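6. Setting up the first counter chore

By this point the arm is bolted down, Allo is installed and the licence screen has stopped asking who you are. The next step is to give the arm some work. Lower your expectations to the height of a kitchen counter and keep them there until the end of section 7.

Trastar supplies Allo with two sets of chores. The Kaneko set is simulated and runs on your computer, where breakages are free. The Ellau set is the same list done with the real arm on a real counter, where they aren't. Do Kaneko first. We know that most people skip to Ellau, and the support desk knows it too.

6.1 What it can be asked to do

There are 24 chores in the Kaneko set. They are all of the form "pick this up and put it over there", which covers a surprising share of housework and none of the parts people complain about. Wiping is experimental. Opening a fridge is listed as a chore; closing it again is listed as a separate one, and you'll need to ask for both.

Not supported in this release: folding, peeling, anything under running water, anything involving a bin bag, and deciding whether the lettuce is still all right.

6.2 Before you start

Close other programs. The simulated kitchen is greedy with memory and will slow to a crawl if it has to share.

Choose a cluttered layout. The bare layouts are there for calibration, and an arm that can clear one mug from one table has told you very little about your kitchen.

Caution: Check the status bar before every run. It reads KANEKO in simulation and ELLAU when the real arm is live. The two words are the same colour. We have asked for this to be changed.

6.3 Running a simulated chore

1. Open Allo and choose Chores, then Kaneko, then Counter.

2. Pick a layout from the list. Layouts with tall bottles near small things are marked "hard", and deserve it.

3. Click the object you want moved. A list of possible names appears. Choose the nearest one. If none of them is near, type your own and keep it short; "the thing by the toaster" will be taken literally and may get you the toaster.

4. Click the place you want it to go.

5. Set the speed to 20 per cent. You may raise it later, when you've seen what it does with glass.

6. Press Rehearse. The arm plans its path and shows it as a thin line. If the line goes through a bottle, so will the arm.

7. Press Run, and keep a hand near the space bar, which stops everything. 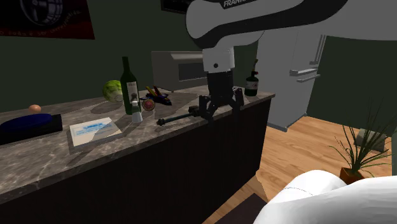
A person tidying a counter doesn't plan. They shift the wine to get at the cabbage, put the book on top of something else and have the job done while thinking about supper. Allo plans every inch of it, and most of the waiting you'll do in this section is spent on that. A long pause with no movement is normal. A long pause with a small repeated twitch is not, and is dealt with in 6.5.

Note: Thin objects lying flat near the front edge are the hardest things in the set. The fingers have to come down close to the stone without touching it, and the arm would much prefer that you owned only boxes. Expect several tries.

Note: Round objects are picked up well and put down badly. Choose a landing place with some room beyond it, or a lip.

6.4 Reading the score

After each run Allo shows a score and a short remark. Anything marked Done means that the object finished inside the target area. It doesn't mean that it finished the right way up. Tick "Upright matters" in the Options panel if you're moving anything with a neck.

"Done with contact" means that something else was knocked on the way and stayed on the counter. "Done with loss" means that it didn't stay on the counter. Allo still counts both as done, in the way that a teenager would.

Repeat each chore at least six times before trusting the score. One good run is luck. Our own test bench needed 43 runs before the flat-object chore came out clean twice in a row, and we wrote the software.

6.5 If something goes wrong

The arm twitches and doesn't set off: it has found two paths it likes equally. Move the target a little to one side and press Rehearse again.

The arm picks up the wrong object: go back to step 3 and choose a plainer name. Colours help. Brand names don't.

The fingers close on nothing: the object is too near the edge for the grip chosen. Try Grip, then From above. Failing that, choose an easier object, as the rest of us do.

The object is carried to the target and not let go: press Release. If it still isn't let go, press Reset Room, an option you'll miss badly in the Ellau set.

6.6 Moving on to the real counter

Don't start section 7 until the chore you want has scored Done, without contact, on every one of its six runs.

Caution: A clean score in Kaneko is no promise of a clean score in Ellau. Simulated lettuce doesn't sag, and simulated counters are never sticky. Start with something soft and cheap, and put the wine away first.

Caution: Keep people and pets out of reach of the arm whenever ELLAU shows in the status bar, including when the arm is still. It may only be planning.

Save your settings under File, then Save Chore. Allo doesn't save them for you when it closes. Clearing up after itself is down for a later release.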